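Paid Testers Wanted: Bemel Gripper Kit, Home Trial Round

Vallmont
Location: your own workspace, plus two visits to our shop in Coman
Start: June
Openings: 21

Vallmont is looking for people to try out the Bemel gripper kit before it goes on sale. The kit is a set of soft foam fingers, a mounting base and a small wrist camera, meant for light tabletop arms. We want to know how it holds up with people who did not design it.

You do not need an engineering degree. You do need a tabletop arm that is already running, a flat work surface of at least 46 inches on the long side, and enough patience to write things down when they go wrong. Arms we have adapters for are listed on the application form. If yours is not on the list, apply anyway and give the make and the bolt pattern.

What you will do

You will put the kit together from the printed guide and note any step that slowed you down. After that you work through 53 short tasks, most of them picking up, holding, turning or setting down small household items. We send some of the items. The rest are things you likely own - a mug, a roll of tape, a set of keys, an earbud case.

Each task gets a few lines in the log: what you tried, how you set the grip, what happened. Short is fine. Please do not skip the failed tries, they are the part we read first.

You should plan on six hours a week for five weeks. There is a group call every week at 4 p.m., and you can miss one.

Pay

Testers get $185 per week, paid at the end of each week the log is turned in. You keep the kit, including one spare set of fingers. Shipping is on us both ways if parts need to be swapped. Travel to the two shop visits is paid separately.

Who should apply

Hobby builders, teachers, repair people and students over 18 are all welcome. We would like at least half the group to be new to soft grippers. Testers from the earlier Zunitz round may apply again, but first-time applicants come first.

Small parts with lids and hinges are a large share of the task list, and the yellow foam fingers get most of their use there.

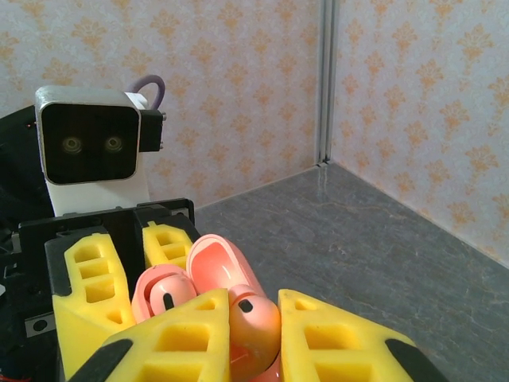 Zubaida Orakzai says the foam took her a week to get used to, and that she had been closing the grip far too hard on everything. Her advice to new testers is to start at the lowest setting, go up one step at a time, and write the number in the log each time. She would also like the assembly guide to have bigger type, and the June version does.

How to apply

Fill out the form on the Bemel page and add a short note on the arm you use and what you do with it. A phone video of the arm moving is helpful but not required. Questions about the kit or the schedule go to Chiyo Shimada at the Coman shop, mornings before 11 a.m. We answer every application, usually within two weeks.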